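Teaching by Showing: Notes for Session 2
Short course in robot demonstration, Pastdale
Notes by Trevor Holroyd, with corrections by Sabine Mühlbauer
Revised 15 August 2026

Before the session

Read the section on hand guiding before you arrive. Last term's group read it afterwards and told me it would have been useful. Bring something to write on. The practice software keeps a record of what the arm did and takes no interest in what you were trying to do, so your own notes are the only place where the two can be compared.

1. What we mean by a demonstration

A demonstration is one complete go at a task, from a known starting position to a known finish, with the arm's movements recorded throughout. The person giving it is the demonstrator. The thing that later tries to copy it is usually called the policy, a grand word for something that will spend its early life pushing a cup into a wall.

The record has two halves. One is what the robot could sense at each moment: its joint positions, whether the gripper was open or shut, and whatever the cameras saw. The other is what it was told to do next. If the second half contains your hesitations, your wobbles and the moment you reached for your tea, the policy will study those with the same care it gives to everything else. It has no idea which bits you were proud of.

Session 1 covered tasks written out by hand as fixed positions. That still works very well where every part turns up in the same place every time. Kitchens are less obliging.

2. Hand guiding

In hand guiding you take hold of the arm and move it yourself. The motors carry the arm's own weight and you supply the intention. It is the quickest method to learn and the one visitors always want to try.

Its strengths are easily felt. You know when the fingers have touched something. You know when a joint is near the end of its travel, as it stops being polite. Most people can produce a usable demonstration in their first hour.

Its weaknesses show up in the recording. Your hands, sleeves and head are in the camera's view, and they won't be there when the robot works alone. People also push from wherever is comfortable, commonly the forearm, and the elbow ends up in a posture no sensible planner would choose. Hold the arm close to the wrist and let the elbow follow. If it follows somewhere alarming, stop, go back to the start and take another run at it.

The Meinecke arm in the teaching room has a guide button that must be held down the whole time. Let go and it locks. This is a safety feature, though by the end of the afternoon your thumb will have formed its own opinion.

3. Remote control

In remote control (teleoperation, in the papers) the demonstrator stands back and drives the arm through some other device: a hand controller, a smaller copy of the arm, a three-dimensional mouse, or in desperate cases the keyboard. Nobody's sleeves get into the pictures. The price is that you lose your sense of touch and have to judge everything by eye.

We practise this in simulation first. The simulated kitchen costs nothing to knock about, resets in a moment, and has never yet sent me an invoice. You will be using the Jasetti desk, with one hand controller and a choice of views. Work through these steps in order.

Reset the kitchen and wait until the objects have settled.

Choose your view and leave it alone until the attempt is over. Changing it halfway is allowed, but your hand will go on steering for the old one.

Bring the gripper over the object at a comfortable height, fingers open and pointing down.

Pause. Check the line of approach from more than one side before lowering.

Lower, close, pause again, lift.

Carry the object to the target, set it down, open the fingers and rise straight up before moving away.

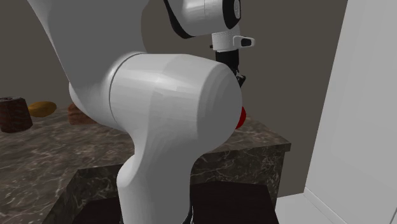
The commonest fault at the desk is losing sight of the object behind the arm. A large joint has a way of drifting between you and the one thing you want to look at, and beginners respond by going down anyway and hoping. You can nearly always do better by raising the gripper, stopping the recording and starting again from another view. An attempt you abandon costs you a minute. An attempt you guessed your way through goes into the training set and teaches guessing.

The second fault is speed, in both directions. Nervous demonstrators creep, and produce long stretches in which almost nothing happens. Confident ones swoop. Aim for the pace at which you would hand a full mug to someone you rather like.

The third is fiddling. If the fingers close badly, open them, rise, and make one clean second approach. Do not nudge the object about with a fingertip until it gives in. Sabine points out that a clean recovery is a valuable thing to record, and she is right. A policy that has only ever seen perfect attempts has no notion of what to do after a poor one. Mark such attempts "recovered" in your log so they can be found later.

4. How many, and how varied

For the coursework each pair will record 100 demonstrations of a single pick-and-place task in simulation. Pairs taking the extended version record 200. Before anyone groans: the attempts are short, the reset is automatic, and you may swap over whenever you like.

Vary the starting position of the object. Left to themselves, people put it back where it was easy last time, and the policy then becomes a great expert in one small patch of worktop. The Uveck script will shuffle the objects for you if you ask it to. It occasionally puts something out of reach, in which case reset and move on, and do not count it as a failure of yours.

Vary your approach less than you vary the object. If one partner always comes in from the left and the other from the right, the policy may settle on a diplomatic average and come down in a place neither of you ever went. Agree on a style with your partner first. This conversation takes longer than the recording in some pairs, and we have stopped interfering.

5. Keeping a log

One line per attempt will do: attempt number, who was driving, outcome, and a remark if there is anything to remark on. Outcomes are "clean", "recovered", "dropped" and "abandoned". Please don't invent others. In April we received a log with an outcome called "morally fine", and it was never established which folder it belonged in.

Dropped attempts should be kept but stored apart. Do not delete them, and do not quietly rename them.

6. For discussion

When hand guiding and remote control give different paths for the same task, which should the robot learn from, and who gets to decide?

A policy copies a pause that its demonstrator made only in order to look. Does the robot gain anything by it?

How would you tell, from the log alone, that a demonstrator was getting tired?

7. Hand-in

Recordings and log go in the shared folder under your pair number, with a page from each of you on what you would do differently. Desk bookings are on the sheet by the door. Sabine handles swaps. Controllers go back on charge after use, including when you are certain that somebody else is about to need them.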